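Castellanos Opens Its Simulation Lab for a Day

By Carol Staniforth

The visitor list for the Castellanos open day on Wednesday, November 17, 2021, was capped at 47, and the sign-in sheet was full before the coffee was out. Most of the names belonged to integrators and plant engineers. Castellanos writes control software for single-arm manipulation cells and sells none of the hardware. Its open days have usually been held on the shop floor at Gastard, next to working cells. This one took place upstairs, in front of a projector.

Noel Manalastas, who runs the manipulation group, opened with the reason for the change. Over the past year the company has moved nearly all of its early task development into simulation. A new task is built as a rendered scene, run until its failures are understood, and only then scheduled on a physical arm. The in-house environment is called Turnamari. It combines a rigid-body physics solver with a renderer good enough to feed the same vision code that runs on the real cells.

The demonstration task was loading tennis balls into a clear upright cylinder. It was picked for its tolerances. The ball is a simple shape, but the opening is only a little wider than the ball, and the gripper fingers take up space on both sides of it. If the arm goes too low before it opens, the fingers meet the rim. If it releases too high, small errors in position grow on the way down and the ball strikes the edge.
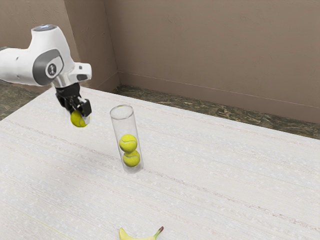
Vesela Jurić, who wrote most of the task definition, ran the session from a laptop and kept the solver's contact readout open in a second window. Each episode begins with the objects in new positions. The planner gets the cylinder's pose from the vision code, with noise added on purpose, and has to work out an approach that keeps the wrist clear of the walls of the container. A loose object or two is also placed on the table in many episodes. These have no part in the task, and the policy is scored down for touching them.

The clear wall is a problem of its own. Transparent material returns poor depth data on most sensors, and an estimate of the rim taken from highlights alone tends to drift. Turnamari renders the refraction and then degrades the depth channel to match recordings from the physical cells. Jurić said the first version skipped the second step. Policies trained on it reached a real cylinder and stopped 10 millimeters to one side.

Stacking adds a further complication. The free height inside the cylinder drops with every ball, and the balls already inside don't always sit on the centerline. A policy that has learned one release height for an empty container will do badly on a nearly full one. The current version estimates the fill level before each placement and sets the release height from that.

The group now runs 900 episodes overnight for each candidate policy. Results go into Predix, the company's internal logging tool, which sorts failures by contact type: rim strike, finger strike, early release, lost grasp. Danica Stojanovska maintains it. She put up the failure table for the current candidate and left it on the screen through the question period, which was useful, as most of the questions were about rim strikes.

Several visitors asked how far the numbers carry over to hardware. Manalastas was cautious. Grasp success has transferred well. Placement has not, mainly because the felt on a real ball compresses under the fingers and shifts slightly on release. The solver treats the ball as a stiff body with a friction coefficient. A softer contact model exists in a development branch, but it runs 7 times slower and is not used for the overnight batches.

A plant engineer from a packaging firm asked whether the method would suit glass vials. Jurić's answer was that the approach geometry would, and that the contact settings would have to be measured again from scratch. She has a test rig for that purpose and showed the fixture drawings.

The afternoon was given over to hands-on time. Visitors could edit a scene file, change the cylinder's diameter or the friction value, and rerun an episode. Despina Jurić of the applications team handled the queue and kept a list of the settings people tried. The narrowest cylinder anyone asked for was smaller than the ball, and the planner rejected it with an error message.

The soft contact model is due for release to customers in April. Castellanos plans to hold its next session back on the shop floor, with the same task running on a physical arm.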